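3. 저추력 궤도 전이에서의 추진제 배분

3.1 문제의 설정

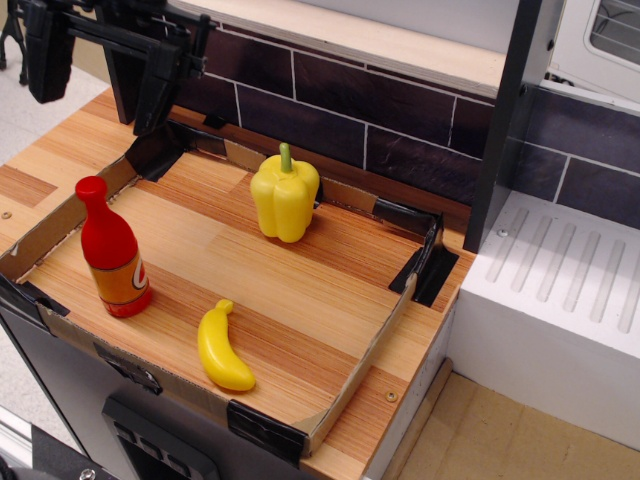
그림 3. 작업대 위의 골판지 트레이와 장난감 물체 세 개.

본 절에서는 전기 추진을 사용하는 소형 탐사선이 지구 저궤도에서 달 궤도까지 이동하는 경우를 다룬다. 이러한 전이에서는 추력이 매우 작기 때문에 엔진을 오랜 시간 동안 켜 두어야 하며, 추진제를 어느 구간에 얼마나 사용할 것인지가 전체 비행 시간을 결정하게 된다. Caron의 선행 연구에서는 추력의 크기를 일정하다고 가정하였다. 그러나 이 가정은 탐사선이 지구 그림자 안에 들어가는 구간에서는 성립하지 않는다. 태양 전지판의 출력이 없어지고, 배터리만으로는 추력기를 정격으로 운전할 수 없는 것이다.

우리는 이 점을 고려하여 Jirkar 모형을 수정하였다. 수정된 모형에서 비추력은 2000초로 고정하고, 추력은 전지판의 입력 전력에 비례한다고 둔다. 그림자 구간에서는 추력을 0으로 놓는다. 반그림자의 영향은 계산에 포함하지 않았다. 이 영향은 궤도 고도가 높아질수록 커지므로, 달에 가까운 구간의 결과를 해석할 때에는 주의가 필요하다.

3.2 계산 조건

초기 궤도의 경사각은 30도로 하였다. 출발 시각을 바꾸어 가며 모두 11개의 경우를 계산하였고, 각 경우에 대하여 Pustov 방법과 Kurian 방법의 두 가지 최적화 기법을 적용하였다. Pustov 방법은 초기값에 민감하지만 수렴이 빠르다. Kurian 방법은 구간을 나누어 푸는 방식이며, 계산량이 많은 대신에 초기값이 좋지 않아도 해를 얻을 수 있다. 궤도 요소의 적분에는 두 방법 모두 같은 적분기를 사용하였다.

3.3 결과에 대한 논의

세 가지 경우에서 Pustov 방법은 수렴하지 않았다. 이 경우들은 모두 5월에 출발하는 조건이며, 그림자 구간이 전이의 초기에 집중되어 있다는 공통점을 가진다. Kurian 방법의 해를 초기값으로 다시 넣었을 때에는 두 방법의 결과가 서로 일치하였다. 따라서 수렴 실패의 원인은 모형 자체보다 초기값의 선택에 있다고 생각된다.

추진제 소모량은 출발 시각에 따라 크게 달라지지 않았으나, 비행 시간의 차이는 뚜렷하였다. 그림자 구간에서 추력기를 껐다가 다시 켜는 횟수도 출발 시각에 따라 달랐다. 음극의 수명이 점화 횟수에 제한을 받는다는 점을 생각하면, 이 횟수를 목적 함수에 포함하는 것이 바람직하다. 이에 대한 정식화는 Drelon 추력기의 시험 자료를 이용하여 4절에서 기술한다.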